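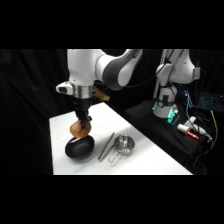
Lallport Shared Kitchen Club » Serving & Tableware » Tongs, scoops and bowls

Thread: Are we keeping the long tongs or not?

hazel_r
18 September 2023
OK so I'm doing the utensil order before the fall suppers and I need opinions, because last time I just bought stuff and then heard about it for weeks. The black bowl stays, I love that bowl. It's deep, it's matte so it doesn't show every fingerprint, and rolls look great in it. My question is the long metal tongs. Do people like them? I find them way too long for anything that goes in a bowl. You end up standing back from the table like you're feeding a seal.
Also the little steel cup with the wire handle. Keep, toss, buy more?

cletusq
Keep the tongs. Please. I do the bread table every single month and the short ones put my knuckles right in the food. Long ones I can reach across to the back of the tray and not drag my sleeve through the butter.

radka_k
I'm with Hazel on this one, sorry Cletus. Long tongs are for a grill. With a soft bun you squeeze way down at the handle end and you have no feel for what's going on at the tips, so either it drops or it gets a big dent in it. I've seen so many dented buns on that table. My vote is the 7 inch ones with the scalloped ends.

cletusq
The dents are from people grabbing too hard, and they'd do that with any tongs!

radka_k
They'd do it less with short ones is all I'm saying.

jozefina_s
Can I bring up the white tabletop while we're on this? It's lovely and bright and I know a lot of people voted for it, but the steel things just vanish on it. Thin silver tongs lying on a white table — I put my hand flat on them twice at the last supper trying to find them. Whatever we buy, could it have a colored grip?

hazel_r
Ooh, good point. The black bowl you can find from across the room. I could look for tongs with black handles to go with it? The Clultero catalog has some, I think they come in both lengths.

marisol_l
The Clultero ones have that silicone that gets tacky after a few trips through the dishwasher. We had them at my old place and I wouldn't buy them again. Plain steel washes clean and lasts forever. If people can't see them, put them on a dark napkin or a little rest, problem solved and it costs nothing.

About the steel cup, PLEASE don't toss it. I use it for melted butter, for sauce, for scooping dried beans, for everything. The inside is nice and round so there are no corners for stuff to get stuck in. I'd happily take two more.

jozefina_s
A dark napkin would work for me. I didn't think of that.

radka_k
I have a complaint about the cup too (I know, I know, I'm the complaints department today). The wire handle is so thin. With anything hot in there it's not fun to hold, and if you set it down full it wants to lean toward the handle. Fine for beans, I'd never put butter in it.

marisol_l
Mine has never tipped and I fill it pretty full. Maybe you're parking it on a napkin or a seam? It needs flat table under it.

radka_k
Could be. I'll try it again, but I'm not changing my mind about the handle.

cletusq
While I have everybody here, can we talk about where the bowl goes? It always ends up way over near the front left corner and that's exactly where the line starts, so people come in with coats and bags and bump right into it. I'd slide it toward the middle where the cup usually sits and let the cup have the corner.

hazel_r
Hmm, I like it by the corner! People take a bun first and then move along to everything else. If it's in the middle you get folks reaching over each other. But I could see pulling it back from the edge a hand's width or so.

cletusq
I can live with a hand's width.

jozefina_s
One more vote for leaving it on the left. I'm left-handed so maybe I'm biased, but with the tongs lying to the right of the bowl it's easy for everybody else too, they just pick up and go. What I do care about is which way they point. If the tips face away from the line, people take hold of the handle end. Turn them around and half the crowd grabs the wrong end, and then I'm off to the sink washing them again.

marisol_l
Yes to the tips facing back!! I go around fixing that all night.

hazel_r
OK here's what I'm putting in the cart unless somebody yells: 2 pairs of short steel tongs, plain, and two more of the wire handle cups for Marisol. The long tongs stay too, Cletus, you can stop worrying. Dark napkins I can bring from home.

radka_k
Scalloped ends?

hazel_r
If they have them. I'm ordering tonight after I get the kids down, so anything else, post it before then.

cletusq
We're low on butter knives, by the way.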